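The Skuvach Deposit

Carla Karam kept the inventory for the Boutros bequest in a single column. Each line had an item, a condition and a place. She did not record opinions. Walid Daher, who had trained her, used to say that an opinion was a second item and needed its own line.

The bequest had come to Fidano in June of the previous year: 97 lots, mostly paper. Lot 3 was entered as "pattern, gold on brown, flat, rectangular". No maker. Condition good. Place, desk.

The difficulty was the place. On the morning of 13th May she read the line back and found that it said desk, in her own hand, with no correction. She remembered writing shelf.
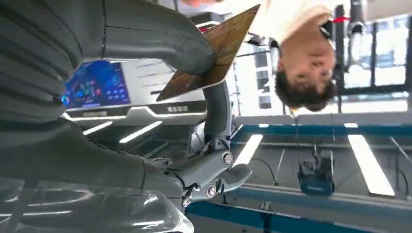
She checked the procedure. An item moved by staff was to be signed out, carried, set down and signed in. The book showed no signature for Lot 3. Anas Jaber had signed for two other lots, both since returned. Tamer Yammine had signed for nothing, as he was in Brullura until the end of the week.

She wrote to Hala Dabbas at the Skuvach office and asked whether an entry could be altered without a signature. The reply came within the hour. It could not. Hala added that the Skuvach deposit had lost a line in the same way - a line, she stressed, and no object - and that it had been found again 300 entries further down, correctly numbered.

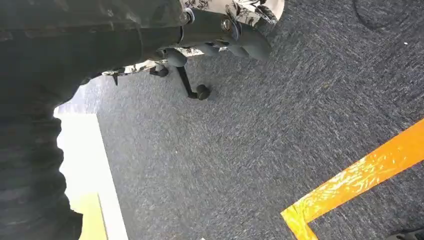 Carla's rule for a missing entry was to start with the floor. Old Boutros had worked the same way; his notebooks were full of things found by looking down. She went over the grey carpet in strips, along the direction of the pile, which looked brushed on the diagonal, and stopped at a tiny white speck. She bent to it. It was paper, and she put it in an envelope and gave it a line of its own: fragment, white, under two millimetres. Place, carpet. She felt a little better for having written something she was sure of.

Then she went back up to the desk. 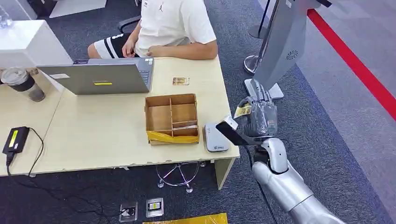

The book lay open where she had left it. She turned forward, counting entries with the end of a pencil, until she had passed 300. The line was there. Pattern, gold on brown, flat, rectangular. Condition good. Place, shelf. It was in her handwriting, and the ink was a shade older than the ink on either side of it.

She considered the two lines for some time. The procedure allowed for an item with no line and for a line with no item. For one item with two places it offered only a general instruction, which was to consult the person who had made the entry.

She took a fresh sheet, addressed it to Carla Karam, and asked for an explanation by return.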